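Home Reports Projects Grants Archive

Kotdale Repair and Reuse Scheme: second progress report to the Holtar Fund
2019-08-13
By Henrik Seidel

The fund asked for a short account of what has been done with the second payment and whether the scheme is on course. The first is easy enough to answer. On the second I am less cheerful than the leaflet.

To recap the claim we made in the application: people in Kotdale and Derkport throw away clothing and household linen that could be mended, they would mend it if they knew how, and teaching them would cut what goes to the tip. I signed that application. I now think the first part is true, the second is half true and the third is something we have no means of showing.

What has been done

The evening course in Derkport has finished. Hand sewing was covered in the opening weeks, then darning, then replacing zips, which took twice as long as planned and used up the time set aside for collars. The Kotdale course is still going and will end when the hall closes for decorating. Both were full on paper. A full list and a full room are different things, and attendance at Kotdale fell off as soon as the evenings got warm.

The mending guide has been printed. We ordered 540 copies because the printer's price dropped at that number, which in hindsight is a poor reason to order anything. Copies have gone to the library, the two surgeries and the school office. Most of the rest are in my hallway. I would not count a guide left on a surgery counter as a guide read, and I'd ask the fund not to either, although the reporting form invites us to put the whole print run under "people reached". I have left that box blank.

The drop-off service, where people leave an item and collect it mended, has been far busier than the courses. This ought to please me. It was meant as a small extra, offered at £5 an item, and it has swallowed the time of the people who should be teaching. It also suggests that a good many residents do not want to learn to mend. They want somebody cheap to do it for them, and we have obliged. Engelhardt, the alterations shop on the high street, charges more than we do and has every right to be annoyed. I have spoken to the owner and we agreed that we would stop taking trouser hems.

What we can't show

The application promised a figure for textiles kept out of the waste stream. We weigh each item at drop-off, add up the weights and call the result "saved". I have stopped doing so. A tablecloth with a scorch mark that comes back patched may well sit in a drawer for ten years and then go in the bin. The owner might never have thrown it out in the first place. The council's collection figures for the district are of no help, as they lump textiles in with shoes and soft toys, and they move up and down from month to month for reasons that have nothing to do with us.

I did ring people who had used the service. Of the 30 I got through to, most said they were pleased, and they were talking to the man who runs the scheme, so what else would they say? The more useful question was whether they had mended anything themselves afterwards. A fair few changed the subject.

Money

Spending is within the budget apart from thread and hall hire. Thread was under-costed by me. Hall hire went up in Derkport without warning, and the letter about it arrived after the increase had taken effect. I have moved the difference from the publicity line, where it was doing little good. The two sewing machines bought in the spring are both working. The overlocker needed a new belt, which the dealer supplied free after some argument.

Sorting is now done on plain household fabrics first, with woollens and anything lined put by for a separate session.
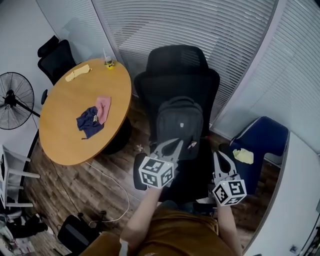

Edeltraud Pfeiffer does not share my view of the drop-off side and asked for that to be recorded: in her opinion people who bring a thing in once will bring in another, and some of them will stay to watch, and then pick up a needle, and I am expecting in a few months what takes a few years. She may be right. I would like to see it happen before we put it in a report as a result.

What I propose

Cap the drop-off service for the rest of the grant period and put the hours back into teaching. Run the next course in daylight, with children allowed. Drop the weight figure altogether and replace it with a plain count of people who finish a course, plus a call to each of them six months later, made by someone other than me.

If the fund would sooner keep the weight figure because its own board likes it, I need to be told by the end of August. I would supply the raw weights and ask that they be labelled as what they are, the weight of things handed in.

The receipts follow by post.

Contact: Kotdale Repair and Reuse Scheme office © Kotdale Repair and Reuse Scheme Back to top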